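Pletby progress note – May
To: Édgar Condori
Re: open day at the Vastivholm site, handheld gripper work

Quick one, full spend table follows separately. Sending this before the van leaves.

Open day done. 67 visitors signed in, more than we planned chairs for. Two people from Vanhove stayed the whole afternoon and want a follow-up call. Mivus sent their apologies, then turned up at 3 pm anyway. Fine, we ran the short version again.

What we showed: tidying tasks with the handheld grippers. Clearing a table, sorting small stuff, putting wrappers in the bin. We picked the bin because everybody gets it right away, no slides needed. Visitors got to try after a short intro, 90 seconds each, which was too short. People had only just got the feel of the fingers and had to hand over. Next time longer turns and fewer of them.

Where we are against plan:
Recording target for the period was 800 usable runs. Reached, before the open day. Visitor runs are NOT in that number, kept in their own folder, will decide later if any are worth using.
Labeling is behind. Bin tasks done, table tasks half done, drawers not started.
Second set of finger pads fitted and working ok. Old ones kept as spares.
Write-up of the protocol – draft exists, needs a proper read by someone who isnt me.

Problems. Shiny packaging is still the hard one, reflections throw off the grasp labels and we end up fixing them by hand. Dark bin liner doesn't help either. Light on the tabletop was much too strong by the windows, we should of moved the table the night before. Blinds are on the list, small cost, can come out of the existing equipment line unless you object.

Questions that came up a lot: how long until a robot does this by itself (gave the careful answer), what it costs, can it handle wet waste. No on the last one, not in this phase. Vanhove asked about licensing the recordings – told them that goes through you.

Need from you:
– ok on the blinds
– a yes or no on moving labeling hours from next period into this one. Without it drawers slip.
– who talks to Mivus, us or your office

Next visit day not fixed. Would rather finish labeling first. 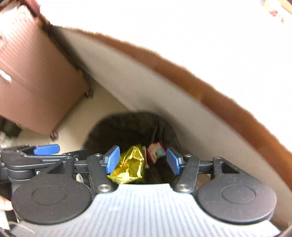 Bin task, handheld gripper with blue pads, foil package and small wrappers in the lined bin.

Pletby project office, Vastivholm | Contact | Back to top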